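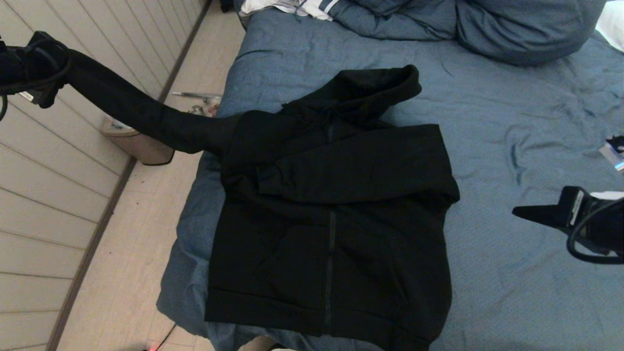 Gripper fingers slipping on cuffs, left arm only

wattlebird_bench
Hi all, long time reader and only an occasional poster, so forgive me if this has been covered in one of the older threads. I look after a two-arm garment folding setup and for the past month or so the left gripper has been letting go of cuffs partway through the sleeve pull. The right one is fine, bless it. Both have the same fingers, from the Lotness kit, and both were fitted in February. I've wiped the pads with isopropyl, checked the finger screws, and bumped the closing force up a notch, which helped for a day and then didn't. The left one has 780 hours on it. Any thoughts before I go ordering parts? I'd love to be wrong about needing new ones, they're not cheap once you add the postage!

tinshed_mick
Welcome back! First thing I'd look at is whether the tips are still meeting squarely. Close the fingers on nothing, slide a strip of ordinary paper in from the front and give it a tug. If it comes out easily at the tip but grabs further down, your fingers have splayed a bit and no amount of force will fix it (you'll just cook the motor, ask me how I know).

gumnut77
I'd have a look at the cable before the fingers, myself. If the loop on the left arm is a touch short it tugs on the housing every time the arm reaches out wide, and a sleeve pull is about as wide as it gets. We had precisely this on our Jundach cell and I spent a whole miserable fortnight swapping pads before I noticed the colour rubbing off the cable clip.

tinshed_mick
With respect to gumnut, a short cable gives you a crooked approach. It doesn't give you a slip after you've already got a good pinch. I'd still do the paper test first, it takes a minute and costs nothing.

wattlebird_bench
Thank you both, you're very kind. I did the paper test after lunch and Mick, you may be onto something, the paper slid straight out at the tip on the left and held beautifully on the right. I've taken the fingers off, cleaned out the lint (so much lint, mostly grey) and put them back with the seam lined up properly before tightening. Wrist camera view from the first go afterwards:
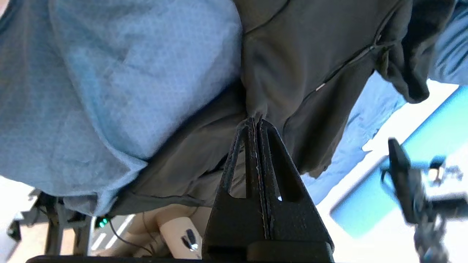
Fingers closed on a fold of the dark grey garment, zip pull just above.

tinshed_mick
Oh, that's a nice tidy pinch, right at the tips. Looks good from here.

gumnut77
It does look good, I'll give you that. I'd want to see it out at full stretch before I called it fixed, though. A fold in close is an easy hold, and a cuff with the whole sleeve hanging off it is another matter.

saltbush_and_solder
Jumping in to say please put a torque driver on those finger screws if you haven't! Ours worked themselves out over 151 cycles because I'd done them up by feel. The Fontes manual has a table at the back that most people never get to, and the values for the small screws are lower than you'd guess.

wattlebird_bench
I had done them by feel, yes, guilty as charged. Torque driver is coming out of the drawer after my cuppa. I'll also give the cable a bit more slack while I'm there, so gumnut and I can both sleep at night.

wattlebird_bench
Quick update for anyone searching later. Screws torqued, cable loop let out, force put back to where it was in February. I ran 32 sleeve pulls this afternoon and had 2 slips, both on the same shiny jacket. Hoodies held every time. I've added the paper test to the Monday-morning sort of checks we do anyway, and I'll write down the hours whenever the fingers come off.

gumnut77
Still reckon it was the cable :)

tinshed_mick
Of course you do, mate. For the shiny jacket, try closing a little slower and see if you can take a deeper bite of the cuff. If it still slips, then I'd think about fresh pads.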